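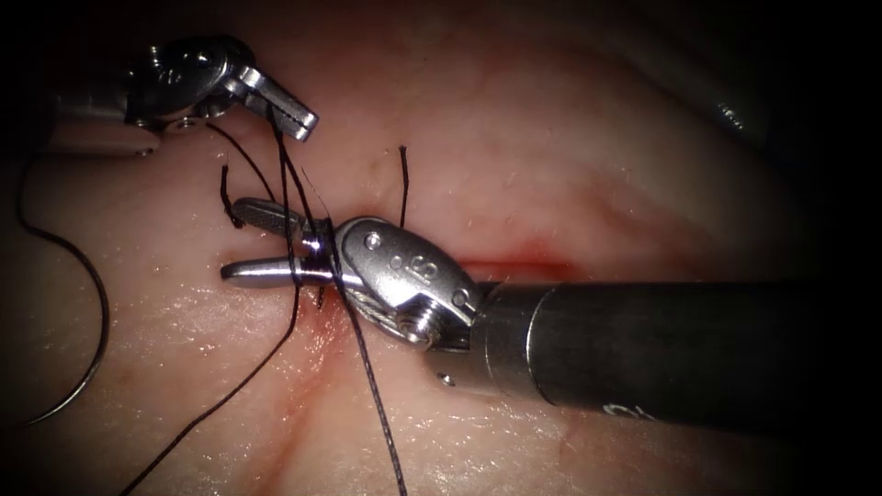

Two-instrument knot tying with braided suture on a tissue surface.

About the Altmont Group

Altmont is the research group within Arnico that works on automated suturing. We are based in Tornuvville, in a two-storey building behind the main Arnico offices, and we report to the company's research program. Our subject is narrow. We study how two robotic instruments can place a stitch, hand the thread from one to the other and tie it off, and how the quality of that work can be measured after the fact.

The group was formed when Arnico decided to separate its method research from product engineering. Staff who had been working on thread handling as a side task moved over full time, and the bench came with them. We do not sell a product and we do not supply hospitals. Our output is methods, software, annotated recordings and internal reports, some of which are released to university partners under a standard agreement.

What we work on

Suturing is usually divided into needle driving and knot tying. Most of our effort is in the second. Needle driving is constrained by the geometry of the needle, and a planner that knows the entry point, the exit point and the needle radius can get a long way. Thread has no such convenience. It bends, twists, sticks to moist tissue and slides under the jaws, and its shape a second from now depends on contacts that are hard to see.

Our method is called Nigam. It treats a knot as a sequence of short segments -- wrap, grasp tail, pull through, lay flat, tension -- and trains a separate controller for each. A supervisor decides when one segment has ended and the next may begin. The supervisor is the part we consider new. Earlier versions advanced on a timer or on instrument position. The present version advances on an estimate of the thread's topology, meaning which strand crosses over which, and it may return to an earlier segment if the estimate changes.

The topology estimate is computed from the endoscopic view. Segmenting a thin black strand against lit tissue is straightforward. Segmenting it where it crosses a polished wrist is much harder, as the metal reflects both the light source and the thread itself. Most of our errors in the past year trace to that region, and much of our labelling time goes there.

Results to date

Our main internal evaluation was closed on Jan 21, 2021. It comprised 700 knot attempts, divided evenly between the timed supervisor and the topology supervisor, using the same controllers, the same suture stock and the same bench layout. Attempts were scored by two reviewers who were not told which supervisor had been running.

The topology supervisor produced fewer slipped wraps and fewer air knots. It was slower. The added time came almost entirely from repeated tail grasps, where the supervisor had judged the grasp incomplete and sent the controller back. In a minority of those cases the reviewers considered the first grasp sound, so part of the delay is unnecessary. We have not yet found a threshold that removes it without letting slipped wraps back in.

Long free strands remain a weakness. 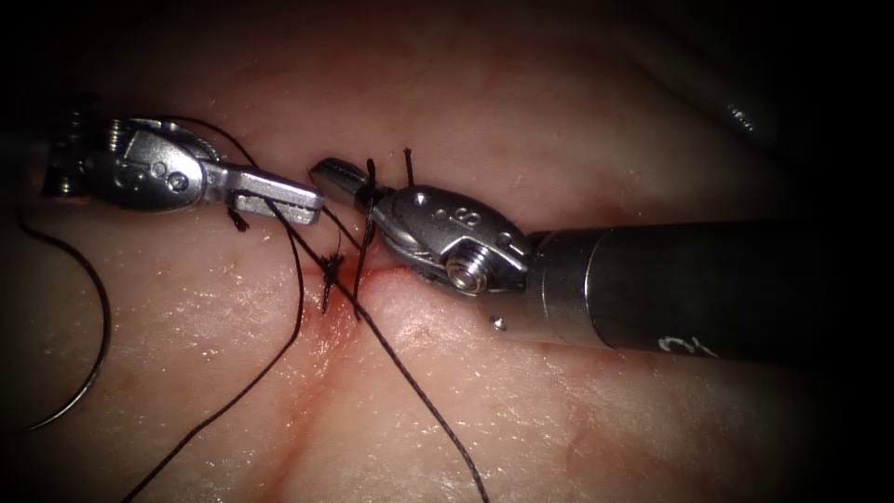 Thread that lies on the tissue well away from the knot still affects it, by drag and by occasional snagging, and the present estimator models only the length near the instruments. Extending it to the full visible strand raises the computing cost by more than our control loop can absorb. Zuzanna Sobczak is testing a coarser model for the outlying portion, with a handover to the fine model near the jaws. Early figures are mixed and will be reported in June.

A second open item is tail length. Controllers trained on long tails do poorly on short ones, and a row of stitches leaves cut tails standing close to where the instruments need to work. The segmenter has to keep these apart from the active strand. We now label cut tails as their own class, and this change alone removed a recurring fault in which the supervisor counted a standing tail as a crossing.

How we work

Each change to a controller or to the supervisor is run as a block of 100 attempts before it is merged. A block is recorded in full, including failures and operator stops. Blocks that are abandoned partway are kept and marked as abandoned. Reviewers score from recordings, using a written rubric of 4 items: wrap integrity, knot flatness, tension and edge apposition. Disagreements between reviewers are kept in the data as disagreements and are not averaged out.

Instruments are tracked individually. Cable stretch differs between instruments of the same type and changes with use, and we log hours against each one. Calibration is repeated at the start of every block. We had earlier calibrated once a day, and a review of older data showed a drift in jaw angle over the afternoon that was large enough to colour the results. The affected blocks have been flagged in the archive.

An operator is at the console during all runs and can take over at any point. Takeovers are logged with the segment in which they occurred. The supervisor does not see the log and is not trained on it, although this is under discussion.

People

Waldemar Kalinowski leads the group. His background is in control of cable-driven mechanisms, and he wrote the first wrap controller.

Zuzanna Sobczak is responsible for thread modelling and for the topology estimator.

Jabari Mwaipopo runs the bench, including calibration, instrument records and the scheduling of blocks. Requests for bench time go to him.

Zbigniew Kwiatkowski maintains the segmentation software and the labelling guide. The guide is revised often -- partners should check that they hold the current version before comparing figures with ours.

Ermanno Zuccaro is our surgical adviser. He wrote the scoring rubric and trains the reviewers.

Working with us

We take on student placements in the engineering and computing streams. Applicants should be comfortable with real-time software and should expect to spend the first weeks labelling. University groups with their own dual-arm bench may ask for the Nigam supervisor code and the labelling guide. Recordings are released block by block, with the calibration file and the reviewers' scores attached. Please state in your request which segments you intend to study.

Correspondence should be addressed to the Altmont Group, care of Arnico, Tornuvville.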